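Likisby Good Practice Guide for Hand-Held Gripper Work, second edition: a review

Reviewed by Jasmina Stojanović, 8th December

The first edition of the Likisby guide was a short set of rules for people collecting manipulation data with hand-held grippers. It was written with a laboratory bench in mind and it showed. The second edition, edited by Junhao Jia and Xuelian Lu, runs to 279 numbered clauses and covers work in furnished homes, with cloth, and with one gripper in each hand. I have used it as the working rule book at our Botley site since September.

The guide comes as a ring binder and as a plain text file. The binder lies flat, the clause numbers are in the outer margin, and each rule is marked as a requirement or a recommendation. "Shall" and "should" are kept apart throughout, with one lapse in clause 88, where both words appear in the same sentence. The index is poor. "Cable" sends the reader to "tether", and "tether" has no entry.

Part 1 deals with the operator. Sleeves shall be close at the wrist. The thumb stays on the handle while the jaws are loaded. Jewellery on the gripping hand is to be noted in the session log, and the first edition's outright ban has gone. I think that is correct. The ban was ignored in practice, and a rule that is ignored produces a false log.

Part 2 covers the tool. Pads are to be inspected before each session, and the pivot screws checked for play by hand. Anything used to retain a sensor or camera module is to be named in the log, elastic bands included, and replaced after 200 recordings. The guide gives no source for that number. Aiguo Jiang, who maintains our tools, has kept a tally and would put the limit lower for thin bands in a warm room.

Cable routing gets one page and needs three. The requirement is that the cable leaves on the side away from the work and has enough slack for full reach. Nothing is said about two operators, or about one operator whose left and right cables cross. We wrote our own supplement, which I have sent to the editors.

Part 3, on soft goods, is the reason to buy this edition. It separates a pinch at an edge from a pinch in the body of the cloth, and asks for the two to be labelled differently. It requires the garment to be laid out before the first fold and states which way up. It also asks that the work surface be recorded as found, pattern and all. Some teams still put a plain sheet over everything. The guide recommends against this for domestic work, on the grounds that a home does not supply plain sheets. Baoshan Shen disagrees and has said so in writing to the editors. His point is that a busy pattern makes labelling slower, and our own figures support him: 432 clips took noticeably longer to label than the same number shot on a plain cover. I would still follow the guide.

Clause 141 on bystanders and private items is good but too gentle. It says that calendars, photographs and written matter in a room "should be considered". Considered by whom, and when? The Ekham rules, which are older and shorter, make the operator walk the room with the householder and sign a sheet. I would copy that clause directly.

Part 4 is on storage and naming. It is sound, dull and compatible with the Yuan folder layout, apart from the order of the date fields.

Some smaller faults: the checklist on the back cover omits pad inspection; table 6 is printed twice; the two-handed grip drawings are too small to read at arm's length, which is where the binder will be during a session.

Recommended for any team working with cloth outside a laboratory. Teams doing only rigid objects on a bench can stay with the first edition and lose little. The text file can be had without the binder, and is the better purchase if you have a screen near the work.

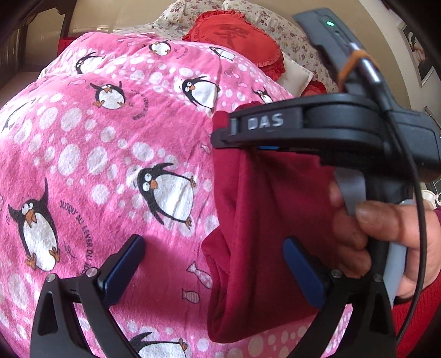
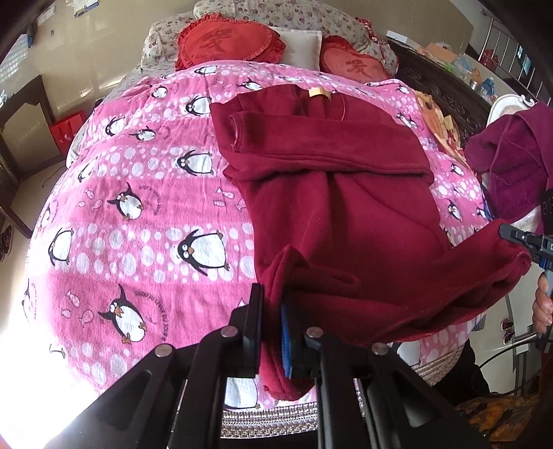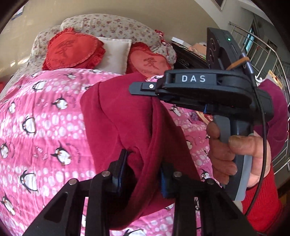
Part 3 work on a bed: red cloth and hand-held grippers over a patterned pink cover.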